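Household Storage, Unit 4: Small Chargers and Their Box
Handout, Eltis evening course

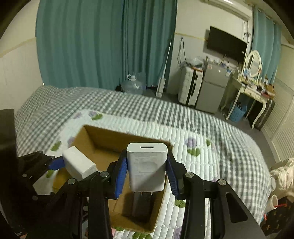
In the last unit we sorted the cables. Now we take the wall chargers, which are small but make much disorder in a drawer. Use one open cardboard box, low enough that you see the bottom.

Before packing, read the fine print on each charger and write the output on your list. If the print is too faint, write "unknown" – do not guess.

Put chargers with metal prongs in one direction. The prongs can scratch the next charger.

Homework for May: bring your list, maximum eight items. The Skuto labels are given in class.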